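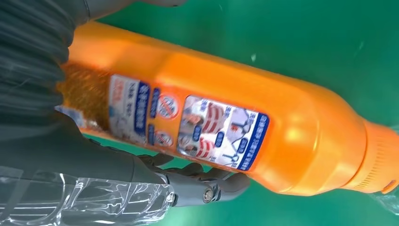
3 min read

New handling code for sorting robots goes live at Prutton

2019-07-20

The Prutton recycling hall has a rulebook for its robots at last, and it is a good one. The new handling code, written together with the sister hall at Plosholm, sets out how a robot arm should pick up, hold and let go of used household packaging, and what the people beside it should do when a pick goes wrong. It runs to 17 pages, it's written in plain words, and there is a copy at every station.

Anyone who has watched a gripper close on a plastic bottle will know how much is going on in that moment. A tall bottle with rounded shoulders and a ridged cap, such as the bright orange one with Chinese labels, wants to be held near the middle. Grip too close to the cap and the heavy end swings. Grip too hard and you may get a split seam, and then whatever was left inside goes all over the fingers. The code says all this on its first page and gives the operator a simple rule: middle first, lightest grip that holds, slow down before you turn.

"I wanted something a new starter could read with a cup of tea and then go and use," said Uthai Panyasiri, who led the writing. "We had lots of good habits here, but they lived in people's heads. Two shifts could do the same job in two different ways and both be sure they were right!"

The work began in January with a long run of test picks. The team logged 2852 of them and went back over 826 that somebody had marked as worth a second look - slips, awkward angles, bottles caught by the neck, film wrapped round a finger joint. Much of the code comes straight out of those notes, and it shows. The section on loose clear plastic is especially useful. Clear pieces are hard for a camera to pick out, so operators are asked to check by eye for stray bits near the gripper at the start of each run, and again after any stop.

Labels get a page of their own too. If a container carries a warning sign, or has print in a language the operator can't read, it is treated as if it held something harmful until a person has checked it. It doesn't go in the crusher and it isn't opened by the robot. Panyasiri says this was the easiest rule to agree on and the one that had been skipped most often.

Then there is the part about people. Hands stay outside the marked area while the arm has power, with no exceptions for "just moving one thing". Clearing a jam takes 2 people, one at the stop button and one at the gripper, and the arm must be locked off first. Protective sleeves are looked over for splits at the start of a shift, and bolts on the gripper are checked by hand with the power off. If a bolt has worked loose, the station stays shut until it has been tightened and signed for.

Software firm Kostix has added the speed and grip limits to its control screens, so an operator who picks a setting outside the code sees a message and has to give a reason before carrying on. Those reasons are kept and read at the monthly review, and staff have been told they can be as blunt as they like. A few already have been, and one comment about the grip setting for thin trays has led to a change in the wording.

The hall at Wannasri will be next to try the code. Its line handles smaller items and runs faster, so the page on speed will need some work before it fits. Panyasiri is looking forward to it. "They'll find things we missed," he said. "Good! Send them over and we'll put them in."

Staff at Prutton and Plosholm can hand suggestions for the next version to their shift lead, on paper or through the notes box on the station screen.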